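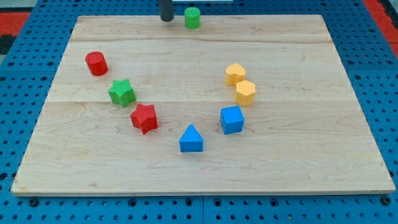 The Ballum district council has adopted a revised standard for cutting and serving boards used in licensed kitchens, effective in December. The standard covers solid-wood boards only and sets limits on moisture content, surface finish and glue-line exposure. Boards of pale, close-grained wood, built from several planks with seams running across the full width, fall under the new joint inspection rule. Single-piece boards are exempt from that section but must still meet the moisture limit of 12 percent at the time of sale.

Under the joint rule, a seam that has opened far enough to admit a 0.5 mm feeler gauge at any point must be re-glued or the board withdrawn. Kitchens are to inspect boards every 14 days and keep a written log. The previous standard, in force for 10 years, required a visual check only and did not specify an interval.

Josten, which supplies boards to restaurants in Ballum and Ulturside, said its current line meets the moisture limit without changes. The company expects to revise its care sheet, which recommends mineral oil once a month — the new text calls for oiling after each inspection. Nikzad, a smaller workshop in Ulturside, has asked for clarification on end-grain boards, where the number of glue lines is much higher and a full gauge check can take some 5 minutes per side.

The council's response is due before the standard takes effect. Until then, end-grain boards may be checked along the outer rows only. Plastic and composite boards remain under the existing rules, with replacement required when knife scoring can no longer be cleaned.

Ulturside has not adopted the standard. Kitchens holding licenses in both districts will need to keep the log for their Ballum premises only. Printed log sheets will be available from the licensing office at no charge.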